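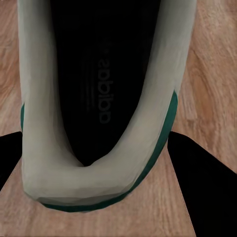

Sneaker from above, pale collar.

Ticket: Bomov import stops partway, sizes missing in shop
Opened 19 Dec 2020 by Piroska Simon
Shop: Kovács footwear, running on Plukero
Priority: high (it's the week before Christmas, so yes, high)

14 shares - 3 comments

Problem. Supplier file from Endcombe has 1,507 rows. Import says "complete", green bar, no errors. Shop has 1,000 of them. Everything after that just isn't there. Half sizes hit worst, they sit at the bottom of the file. Customers seeing "sold out" on stuff we have on the shelf.

Worked fine in May. Nothing changed on our side that I know of. File did get longer, Endcombe added the kids' range.

Tried so far:
- ran it again, same result
- different browser, same
- cleared the cache in Plukero, no change
- opened the file in a text editor, last rows are there and look normal
- saved it again as UTF-8 in case it was the accents in the brand column. Same.

Update, 11:20. Split the file by hand, 400 rows each, with the header line copied into every piece. First piece went in OK. Second one too. Third gave "duplicate parent" on the white styles and skipped them. So that's a second problem, or the same one wearing a hat, don't know yet.

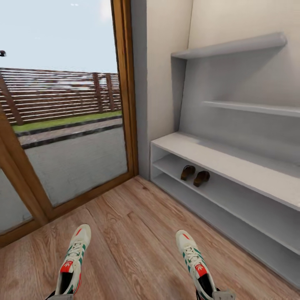

Does splitting the file mess up stock counts for sizes already imported?
Only if "replace stock" is ticked. Leave it on "update" and existing sizes keep their numbers.

Update, 12:05. Joonas Hakala from support called back. Two things going on. The row limit is a setting on the Plukero side, not in Bomov - Settings, Data, Maximum rows per job. Ours was at the default. It cuts the file off without saying anythng and Bomov reads that as finished. Raised it, saved, logged out and in again (he said it doesn't take otherwise).

Duplicate parent: my split went right through the middle of a style. Sizes 36 to 39 in one piece, the rest in the next, and the importer tries to make the parent product twice. If you have to split, sort by style code first and cut between styles.
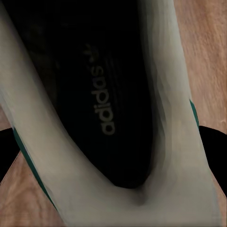 Then the rerun. Deleted the half imported styles, emptied the trash as well or the old codes stay reserved, and loaded the whole file in one go. Took 10 minutes. Row total in the log now matches the file, half sizes back. Checked a few styles by hand against the stock list and they agree.

Still open: search on the shop shows old sizes for some products. Index rebuild is set for tonight, will look tommorow. Also asked for a warning when a job gets cut off. No promise on that.

Status: waiting, leave open please.

Comments (3)

Tímea Katona
Same limit got us, thanks. The log out part was what I was missing - had saved that setting over and over.

Dezső Farkas
Is the max rows thing per job or per day? We run several small files.

Piroska Simon
Per job. Several small ones are fine, just watch where you cut.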